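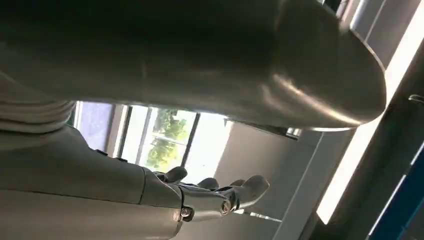
Mercedes Arboleda wrote to this page in March that a window in a workroom is a luxury, and that the money spent on glass at Etthorpe would have been better spent on storage. Her letter deserves a proper answer, for many building managers share her view.

The case for storage is easy to make. Shelving can be measured and priced, and its absence is felt within a week. The renovation at Etthorpe came to $1,861 per room over budget, and most of the overrun went to the windows. A member of the public reading that figure is entitled to ask what was bought with it.

What was bought was daylight and a view of trees. A person who works indoors all day needs something distant to look at. Green leaves with the sun on them, seen past a plain white wall, serve that need better than any poster or wall color the Cabrera office has proposed. The white wall should also be left alone. It carries daylight farther into a room, and every notice board fixed to it takes a little of that away.

Ms. Arboleda is right on one point. Rooms with large windows lose wall space, and the plans for Bivby made no allowance for this. Tall cabinets were ordered for all 14 rooms and several were then placed against the glass, so that the building paid for windows and received cupboards. The remedy is low storage below the sill and a written rule that nothing taller than the sill may stand in front of a window.

The trees need the same protection. A mature tree outside a workroom should be listed with the fixtures and pruned on a schedule. At Bivby two were marked for removal to widen a loading bay. The board should decline that request when it meets on Wed 16 June, and it should ask for the bay to be drawn again on the north side.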